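开放日现场搭一个手持夹爪演示位:我们踩过坑之后的做法

上个月我们实验室办开放日,我负责“来宾自己动手”那一桌。写这篇是因为后来好几个朋友来问怎么弄,我干脆一次写全。

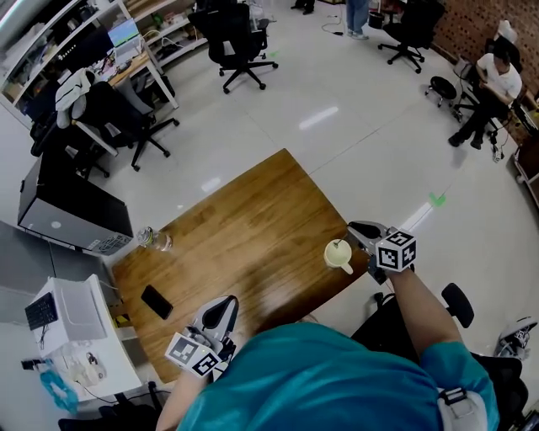

隔壁组一个同事看完我的初稿,回了一句:你写了半天怎么摆桌子,可来的人最想知道的是,为什么机器人的活儿要人先拿着夹子做一遍。说得对,那就从这儿讲起吧。

一、先想好开场那句话

我们这次演示的项目叫Elivus,做的是双手配合的桌面操作。人两只手各拿一个夹爪,像平时一样去夹杯子、挪瓶子,夹爪上的标记块用来算位置和姿态,这一遍动作存下来,以后拿去训练机械臂。我试过很多种讲法,讲“模仿学习”四个字,来宾的眼神立刻就飘了。后来我改成:“您先当一回机器人的手,它回头照着学。”一下子就有人伸手来拿夹爪了!

开场千万别长。我第一版准备了一整套幻灯片,从机械臂的历史讲起,彩排的时候自己都讲困了,最后全删了,只留一句话加一次示范。想深聊的人自己会留下来问,那时候再讲也不迟。

二、桌子和任务

桌子挑长方形的,人坐在一侧,前面留够伸胳膊的地方。桌面反光这件事我之前没当回事,结果彩排时顶灯在桌上一团一团的亮斑,标记块一转到某个角度就识别不稳。我们的办法很土:关掉正上方那一排灯,把椅子挪一点,再试。你们要是有哑光桌布,铺上也行,记得四角压住,不然夹爪一蹭桌布就跟着走。

任务我推荐从杯子开始。带把手的马克杯特别好用,人人都认识,怎么夹却有好几种选择:夹杯沿,夹把手,还是横着抱住杯身?每个人的第一反应都不一样,旁边看的人还会忍不住出主意,气氛就起来了。我们列了5个小任务,从易到难排:

1. 把空杯子从右边挪到中间
2. 把杯把转到朝向自己
3. 扶起一个躺倒的塑料瓶
4. 一只夹爪扶杯子,另一只夹起搅拌棒
5. 两只夹爪一起把毛巾对折

第4个最受欢迎,也最容易翻车。杯子里要不要放饮料,我们内部争过一阵子。放了更像真的,围观的人也更紧张(紧张就好看嘛),不放就省心。我的建议是只倒一点点,抹布放在伸手就能拿到的地方,电脑主机和插线板离桌子远一些。小朋友来的时候一律换空杯。

第5个毛巾那项,说实话放在开放日有点难了,软的东西夹起来总往下滑,大人也经常做到一半笑场。可是做成的人特别有成就感,所以我没舍得删。

三、开场前的检查

早上8点多到,设备一件一件过。我按自己的习惯写下来,你们可以照抄:

先给夹爪充电,左右手贴标签。左右拿反是我们出得最多的错,录完一看两条轨迹是镜像的,只能重来。

看标记块有没有脏、有没有翘边。手上有护手霜的人摸过之后会留一层印子,拿干的软布擦,别用酒精,我们有一块的黑色就是这样被擦花的。

采集软件我们用的是Ziltance,开起来以后先录一段空的,再回放一遍。只看界面上“正在录制”几个字是不够的,我吃过这个亏,录了一上午,文件夹里只有文件名。

磁盘空间也顺手看一眼。我们出发前剩2330 GB,一天下来完全够,不过要是你们开了多路高清,最好先录一小段自己算一算。

地上的线用胶带贴好,再用颜色鲜明的胶带标出站位。来宾站在哪儿、排队的人站在哪儿,贴出来比用嘴喊管用多了。办公椅带轮子,人一激动往后一蹬就滑走,所以椅子后面要留空,别让人站在那儿看。

四、带来宾上手

每个人我大概按这个顺序走:

先请他坐下,调椅子高度,手肘能自然放到桌沿就差不多。戒指、手表如果碍事就摘下来,放进小托盘里,走的时候提醒一声(真的要提醒,我们那天捡到了两样)。

接着递夹爪,一次只递一只。两只一起递过去,大部分人会直接愣住,不知道先管哪只手。让他用惯用手空捏几下,感受一下开合的行程,再给第二只。

然后我示范一遍杯子。动作故意放慢,嘴里念着“靠近、张开、夹住、抬起、放下、松开”。后来有位来宾一边做一边跟着念,旁边排队的也跟着念,像在做广播体操,特别可爱!

轮到来宾了,忍住别插手。这条是写给我自己的。看人家歪着去夹杯把,我的手就痒,总想上去扶一下,可那一扶,这一段录像就废了,来宾的兴致也打了折扣。掉了就掉了,捡起来再来。

提醒来宾别用手指捂住标记块,也别让两只夹爪前后叠在一起挡住对方。我一开始说“不要遮挡标记”,没人听得懂,换成“让方块上的花纹一直露在外面”,就都明白了。

每人做两遍就够。第一遍找手感,第二遍往往顺得多。想继续玩的可以重新排队,我们有个初中生来回排了四次,最后一次做得比我还稳,我有点没面子。

五、让人看到结果

光让人夹杯子,夹完就走,他回去也讲不清自己干了什么。所以一定要有回放。我们在旁边的显示器上放他刚录的轨迹,左右手两种颜色,杯子的位置也标出来。很多人是到这时候才恍然大悟,“哦,原来它记的是这个!”接下来他们会盯着自己的线看,哪儿抖了一下,哪儿绕了个大弯,比我讲十分钟都有用。

下午我们还接了机械臂做现场演示,用的是Turkorance展厅借给我们的场地,臂子在隔壁间。这里有个经验:别承诺来宾“您刚才做的动作它马上就会”。一段数据是训不出来的,我们演示的是提前训好的模型,这一点要当面讲清楚。有位来宾听完追问,那到底要多少段才行?我说要看任务,也看杯子换不换、位置换不换,他听得很认真,后来在留言本上写了一大段。

机械臂那边也会失败。那天它有一次在杯子旁边停了很久,好像在思考人生,围观的人都屏住呼吸,最后夹空了。大家反而鼓掌,问题也比成功的时候多。我现在觉得失败一两次挺好的,只要急停按钮有人守着,人站在线外面,就放心让它失败。

六、几个常被问到的

能不能戴手套?薄的可以,厚的捏不准。

左撇子怎么办?任务里凡是写右手的都可以换,录之前在备注里写清楚就行,别到后面再猜。

眼镜、长袖、长头发有没有影响?长袖会盖住一部分,挽起来就好。头发低头时会垂到镜头前面,我们备了皮筋。

录的数据会不会拍到脸?这个一定要提前讲,门口放告知单,愿意参加的人签字,不愿意的可以用练习模式,只玩不存。我们那天选练习模式的不少,一样玩得开心。

小孩几岁能玩?手能握住夹爪就能试,大人陪在旁边。我们把前两个任务专门留给小朋友,不计时。

七、收摊和整理数据

一天下来我们留下了56段能用的。听着不多,可是考虑到都是第一次上手的人,我已经很满意了。能用的标准很简单:标记没有长时间丢失,任务做完了,中间没有别人的手伸进来。

整理最好当天做。隔了一晚上,你就想不起来哪一段是中途换过杯子的。我们用Memon写备注,每段一行:任务编号、左右手有没有换、出了什么状况。有一条写的是“阿姨说杯子太轻”,我留着没删,后来还真换了一只重一点的杯子,夹起来确实没那么容易歪。

夹爪收之前擦干净,指垫那里最容易沾东西。电池拔下来单独放。胶带趁早揭,过夜的胶带在地砖上会留胶,我蹲着抠了好久。

下一次开放日定在九月,我打算加一个双人任务,一人管一只夹爪,一起把毛巾叠好。已经拉室友在家拿两把厨房夹子试过了,我们俩为谁先松手吵了起来,规则还得再改改。等定下来我再把任务单更新到这一页。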